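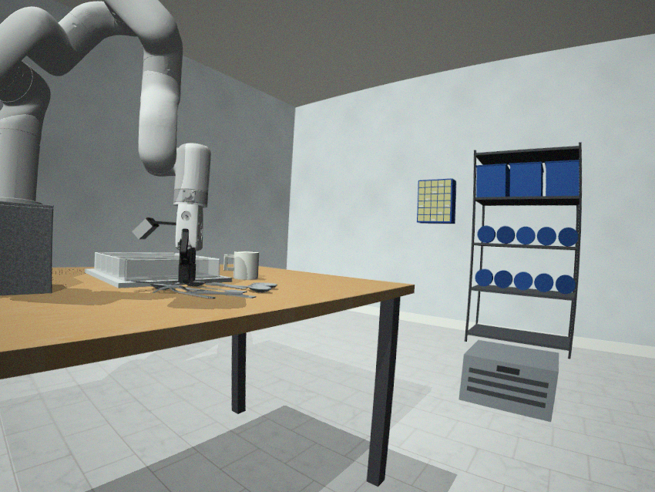
Mudassar Chaudhry has judged the student robotics challenge at Flombridge twice, and he is still not sure what it proves. "I like the kids," he told me. "I'm less fond of the slide where they say 80 percent."

The 80 percent belongs to a team of five led by Nosipho Visser, a second-year student. Their job this term was to get a simulated arm to clear a table: cutlery into a clear tray, mug left where it was. Out of 600 runs, the team says, it worked four times in five. I asked what counted as working.

"Every piece inside the tray walls when the clock stops," Visser said. Sorted? "No. We dropped sorting in the third week." She didn't seem embarrassed about it. Forks that overlap were the trouble, she said – the gripper would go down for one handle and come up with two, or with none.

Her teammate Kiyoshi Sugiyama built the room. He spent more time on the walls and the floor tiles than he would like his instructor to know, and he defends it. "If the background is blank, the vision part gets lazy. Then you change one thing and it falls over." Had they tested that? They had, he said, but only 17 times, and he wouldn't want me to print the result. I asked twice. He said it was "not great."

The instructor, Sachiko Tsuji, is used to this line of questioning. The class has no real arm. It had the loan of one in September, for a week, and students spent most of it waiting their turn. "With the simulator they all get to fail on the same afternoon," she said. I put it to her that a fork in software never has egg on it. "Correct," she said. "And I don't tell them they've built a dishwasher."

Somebody does, though. The challenge flyer talks about "solving the kitchen," and Chaudhry has asked for the phrase to be removed. It was still there when I picked up a copy.

He would also like the final round to use a table the teams haven't seen, with the cutlery dropped by a judge. Tsuji is for it. Visser wants to know whether the mug would move too. "Because if the mug moves, we have a problem," she said, and went back to her screen to see how big a problem it was.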